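Aligning left and right wrist streams before training a cloth policy

These notes cover the alignment stage of the Harb toolchain, from two raw recordings to one set of paired samples. They assume that both recordings have already been copied to the workstation and that Fakia is installed. Calibration of the lenses is covered on a separate page.

1. Check the clocks

Run fakia probe on the session folder. It lists the start time, the frame count and the nominal rate of each stream. Both streams should report 60 frames per second. If one reports a lower rate, frames were dropped during writing – go back to the original files and copy them again before doing anything else.

2. Find the common start

Fakia estimates the offset from the jaw width signals, which are sampled with the video. Bimanual work suits this well, as both grippers tend to open and close within a short time of each other. Accept the estimate if the residual is below 19 ms. Above that, set the offset by hand: choose a moment when one view shows the jaw of the other gripper and step through the second stream until the jaw state matches.
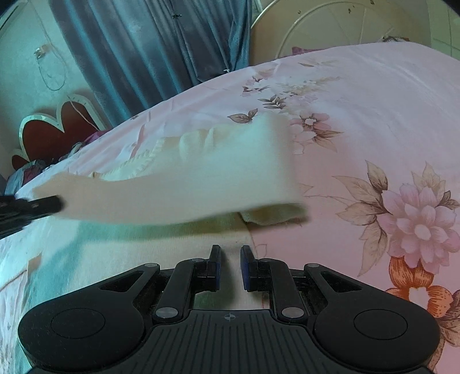

Fingers open in this view, with the towel held by the second gripper at far left.

Motion blur on the fabric is no obstacle at this point. Match on the rigid parts and ignore the cloth.

3. Trim and resample

Trim both streams to the overlap, then resample to the rate the policy will run at. Our config keeps every sixth frame:

stride: 6
anchor: left
pad_end: false

With pad_end set to false, the last incomplete window is discarded. The session used for this page gave 796 paired samples after trimming.

4. Label the gripper state

Vamum assigns each sample one of three states: open, closing or holding. It uses jaw width first and the image second. Width alone is not enough with thin fabric, where a closed jaw on cloth and a closed jaw on nothing give nearly the same reading. Open samples over cloth, with no fabric between the pads, must be labelled open even when the cloth fills the gap in the image.

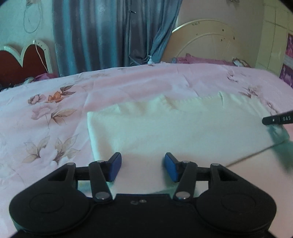

5. Mask the static parts

The gripper body takes up much of the lower image and its housing carries no useful information for the policy. Draw one mask per device and save it with the calibration. Leave the fingertips and their blue pads unmasked – the Ranulach encoder uses them to locate the contact point. Do not mask the second gripper when it comes into view.

6. Export

Run harb export with the paired index, the labels and the masks. The command stops if the three differ in length, and the log gives the first index that fails. The usual cause is a stride changed after labelling, in which case step 4 has to be repeated.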